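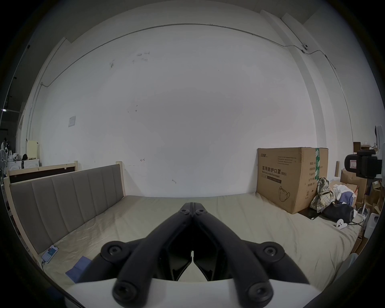 Pinça de dois dedos sobre um colchão sem lençol, com uma caixa de papelão e panos ainda por tirar.

Como testar se uma máquina consegue arrumar uma cama

Tempo de leitura: 6 minutos

Arrumar a cama aparece em quase todas as listas de tarefas que os robôs domésticos deveriam assumir. Para uma pessoa são poucos minutos de trabalho distraído. Para uma pinça de dois dedos é uma sequência longa, com tecido mole, objetos pequenos e cantos a que o braço mal chega. Este tutorial mostra como montar um teste caseiro dessa tarefa, como pontuar e o que esperar dos resultados hoje.

O procedimento é o que usamos no projeto Clivside, com 393 tentativas registradas até agora. Serve para qualquer pinça simples, na mão de um operador ou montada num braço.

1. Divida a tarefa

"Arrumar a cama" é grande demais para ser medida de uma vez. Separe em 6 etapas:

- retirar objetos pequenos (celular, cabo, chaves)
- retirar panos e roupas
- retirar volumes grandes
- alisar a superfície do colchão
- colocar o lençol
- prender os cantos

Cada etapa recebe uma nota própria. Uma máquina que tira os panos e falha no lençol fez alguma coisa útil, e uma nota única para a cama toda esconderia isso.

2. Prepare o colchão

Comece com o colchão sem lençol. Deixe sobre ele uma mistura parecida com a de um quarto em uso: um celular ligado ao cabo, um pano dobrado, um pano amarrotado, uma caixa de papelão, uma bolsa mole. Evite a disposição de laboratório, com tudo separado por um palmo. Na vida real as coisas encostam umas nas outras, e é aí que a pinça pega duas quando queria uma.

Anote a posição inicial de cada objeto num papel. Para repetir o teste, volte a essa disposição. Não precisa ser ao milímetro.

3. Defina o tempo e o número de tentativas

Damos 30 segundos por objeto e no máximo 2 tentativas. Passou disso, a etapa conta como falha e o operador segue para a próxima. Sem limite, quase tudo acaba dando certo em algum momento e o resultado deixa de dizer qualquer coisa.

4. Execute na ordem

Celular e cabo primeiro. Solte o cabo antes de levantar o aparelho. Muita gente inverte e arrasta o carregador junto. A pega deve ser pelas laterais do celular, com pouca força. Se a pinça não tem controle de força, ponha uma fita macia nos dedos.

Pano dobrado depois. Há duas formas de sucesso: tirar do colchão ou tirar do colchão ainda dobrado. Registre qual foi. A segunda é bem mais difícil, porque a pinça costuma pegar só a camada de cima.

Pano amarrotado em seguida. Curiosamente é mais fácil de pegar, já que sobra relevo para os dedos fecharem. O problema vem depois, se você pedir que a máquina o dobre.

Caixa grande por último. Uma pinça pequena não abraça uma caixa dessas. Tente empurrar pela base ou prender a borda de uma aba, se houver alguma solta. Se a caixa estiver cheia, retire-a à mão e marque "não aplicável" - forçar só estraga a pinça.

5. Alisar e pôr o lençol

Para alisar, feche os dedos e passe a lateral da pinça pelo tecido, do centro para as bordas, devagar. Com a ponta o tecido enrosca.

O lençol com elástico é onde quase tudo para. Prender um canto exige levantar o colchão e puxar o pano ao mesmo tempo, o que pede duas pinças. Com uma só, registre até onde chegou e pare ali. Do lado da cabeceira o espaço é menor ainda. Deixe esses cantos para o fim.

6. Pontue

Zero para falha, um para sucesso com ajuda humana, dois para sucesso sem ajuda. Some por etapa e guarde a planilha inteira, com as falhas. Usamos a ficha da Stinex, mas uma folha comum resolve.

Então, já dá?

Para tirar coisas de cima da cama, em boa parte dos casos, sim, com paciência e alguém por perto. Para deixar a cama feita, ainda não. Nas nossas sessões as notas caem muito a partir do lençol, e a diferença entre um operador treinado e um sistema autônomo fica maior justamente ali. Quem está pensando em comprar um robô doméstico só por causa dessa tarefa deve esperar.

No próximo tutorial, a mesma divisão em etapas aplicada à louça.

Contato: página do projeto Clivside | © Musance, 2025 | Voltar ao topo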